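Talks > Workshop days > Speaker notes

Can it wipe the table yet?
Amerley Bawa, 9/7/22

Start without a slide. Ask for hands: who wiped a table this morning? Who remembers doing it? Most hands should go down. Let them laugh, then carry on.

I love this subject because the jobs we forget doing are the ones machines find so hard! A machine at the Gallberg plant puts lids on jars all day long and hardly ever drops one. Put that same machine in my kitchen and it couldn't find the jar, never mind the lid. (Pause. Don't rush the next bit, I always do.)

Say what I mean by "yet". I don't mean a film clip where it went right on the ninth go. I mean you leave the room, come back with a cup of tea, and the job is done.

Three jobs, quickly:

Folding. Still slow. The Patow team gave me their log sheet and one bath towel took 260 seconds. Last March they couldn't do it at all, so I was cheering. Read out the line "corner found, corner lost, corner found". People like that one.

Fetching. Much better than I expected. Tins, bottles and boxes are fine if they stand apart. Clumetti ran 742 picks on the shop floor from mixed shelves, and the bad ones were nearly all thin bags. Mention the crisps.

Wiping. My favourite, so keep enough time for it. It sounds like the easy one – push a cloth about, how hard can it be? But think what your hand is up to. You press harder on the sticky bit. You feel the cloth bunch up and you shake it flat again. You tilt your head to catch the light and see if there's a smear left. Then you turn the cloth over to a clean side without a thought.

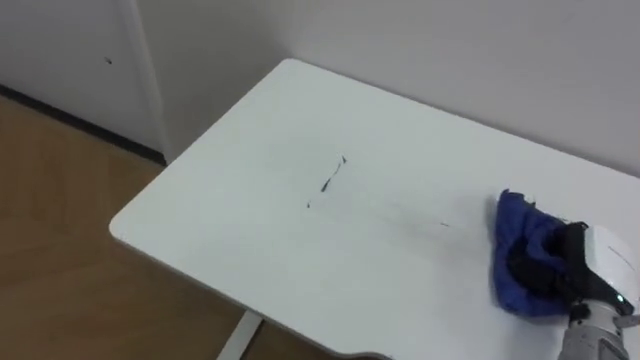

So there are two questions to ask of any wiping machine. Did it go over the mark, and did the mark go away? The first is easy to check. The second means looking again afterwards, and knowing a smear from a shadow, and being willing to go back. Dramani's people logged 1680 wiping strokes for me and told me straight out that plenty of them only moved the dirt along. I was so pleased they said so, it makes the good runs easier to believe.

Pressing is the other half. Too light and you tickle the mark, too hard and the cloth rucks up and you're rubbing with a lump. Do the demo with my own cloth on the lectern. (Bring cloth. Bring the whiteboard pen that rubs off, NOT the other one.)

Where I've got to: on the shop floor, yes, for a few jobs, if someone has tidied up first. At home, not yet, though I'd happily have one to practise on my worktop. Ask me again next year – I'll gladly come back and do the hands-up thing again.

Questions. Someone will ask about stairs. Someone will ask about cats. Leave five minutes, and repeat each question for the back row.

Contact the speaker | © Amerley Bawa | Back to top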